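작업대 위의 좌표계: 공유 공방에서 만든 탁상용 정리 로봇

욜란다 에레로와 곤살로 에스코바르가 공유 공방 멕덴(Mekden)의 한쪽 구석에 작업대를 들인 것은 5월이다. 목표는 단순했다. 공방을 쓰고 난 뒤 탁자에 남는 물건을 바구니에 담는 소형 로봇 팔이다. 프로젝트 이름은 텔라(Tella)로 정했다. 에레로가 기구부와 배선을, 에스코바르가 제어 코드를 맡았다.

팔은 6축이고 최대 도달 거리는 610mm다. 관절 브래킷은 공방의 3D 프린터로 출력했으며, 첫 출력품은 어깨 관절의 나사 구멍이 어긋나 전량 폐기했다. 두 번째 판에서는 벽 두께를 늘리고 인서트 너트를 열로 압입했다. 전원부는 탁자 밑에 두었다. 초기에는 모터 전원과 신호선을 한 다발로 묶었다가 엔코더 값이 튀는 문제가 생겨 두 계통을 분리했다.

그다음 과제는 기준점이었다. 카메라 좌표와 팔 좌표를 맞추려면 탁자 면에 움직이지 않는 표식이 필요하다. 두 사람은 인쇄한 격자판을 먼저 써 보았으나 종이가 들뜨면서 오차가 커졌다. 결국 회색 테이프를 작게 잘라 상판에 직접 붙이고, 녹색 테이프를 길게 한 줄 깔았다. 상판이 밝은 회색이라 녹색은 색상 임계값만으로 분리된다. 회색 표식은 조명이 고르지 않으면 검출이 흔들려 확산광으로 바꾸었다.

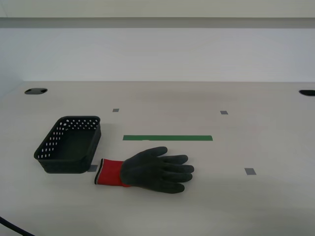 시험 물체의 선정에는 시간이 더 걸렸다. 나무 블록처럼 단단한 물체는 파지 위치가 몇 밀리미터 벗어나도 들린다. 작업용 장갑은 다르다. 니트 손목부와 코팅된 손 부분의 강성이 달라 어디를 잡느냐에 따라 늘어지는 모양이 바뀐다. 손가락 쪽을 잡으면 손목부가 아래로 처져 바구니 테두리에 걸리는 일이 잦았다. 에스코바르는 파지점을 손목부와 손바닥의 경계로 옮기고, 바구니 위 진입 높이를 31mm 올렸다.

바구니도 변수였다. 검은 플라스틱 벽에 작은 사각 구멍이 줄지어 뚫려 있어, 깊이 센서가 벽을 면으로 읽지 못하고 점으로 흩어진 값을 내놓았다. 에레로는 테두리 네 변만 추출해 직사각형으로 맞추는 방식을 택했다. 모서리가 둥근 만큼 꼭짓점은 계산에서 제외했다. 바구니를 비스듬히 놓아도 방향 추정에는 지장이 없었다.

제어 소프트웨어는 에스코바르가 예전에 짜 둔 경로 계획기 플릴토티크(Fliltotik)를 고쳐 썼다. 주 제어 파일은 현재 1,491줄이고, 그중 상당 부분이 예외 처리다. 파지력이 기준 아래로 떨어지면 팔은 그 자리에서 멈추고 물체 위치를 다시 추정한다. 재시도는 두 번까지 허용한다. 한 동작 주기는 30초를 넘지 않도록 제한했다. 속도를 더 올리면 출력 브래킷의 휨이 손끝에서 그대로 드러난다.

남은 문제는 얇은 물체다. 상판에 납작하게 붙은 천이나 비닐은 손끝이 밑으로 들어가지 못한다. 에레로는 손끝에 얇은 스프링강 판을 덧대는 안을 시험하고 있으며, 판 고정 방식은 나사와 접착 가운데 아직 결정하지 않았다. 브래킷 도면은 손끝 설계가 끝난 뒤 공방 공용 서버에 올릴 예정이다.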